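**Prusico open day, who went?**

**slatefern** wrote:

Wednesday, August 8, 2018. Just back from the Prusico open day at Arkport, typing this on the bus so sorry for typos. Main demo was the house simulator. They train the arm in there before it gets near a real home. 37 of us in one room, 2 screens, bad coffee.

First task was the bedroom. Flat blue case on a red blanket, arm has to go find it and bring it back. Glass way up by the head of the bed, not supposed to get touched.

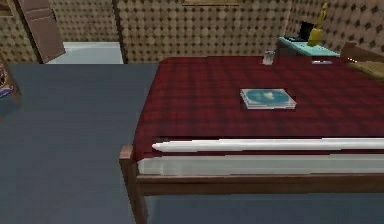 **mabula_fan** replied:

Sim demos don't impress me much. Mabula did the same pitch in June and their real arm couldn't pick up a sock.

**slatefern** wrote:

ok but they never claimed it was the real thing? Guy at the desk said 300 practice runs per object, then they swap the object. One of the next ones was a ball on the carpet, open floor, tall green wastebasket over by the wall. Sounds easy. They said floor pickups are the ones that fail most. 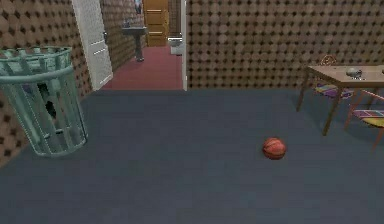

**tinbucket** replied:

Floor stuff is hard for everybody, the reach is awful down there. Did they say what happens when it rolls? That's what I'd of asked.

**slatefern** wrote:

Somebody did ask. Answer was "we reset." Got a laugh.

**mabula_fan** wrote:

Lol so exactly my point. My kitchen doesn't reset.

**tinbucket** wrote:

Disagree, you want the dumb mistakes to happen in software. Clinness skipped that part and look how thier launch went.

**slatefern** wrote:

Best part for me was the shelf. You watch from behind the arm, it goes out over the counter, past the yellow statue, up to a black wall shelf with a bunch of small stuff bunched at one end. Very tight in there. 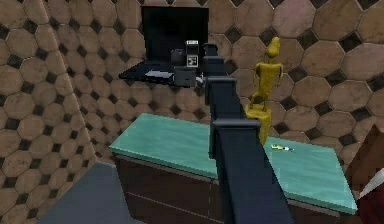
## If you're going to the next one

- get there early, seats go fast
- ask for the shelf task
- parking is bad, take the bus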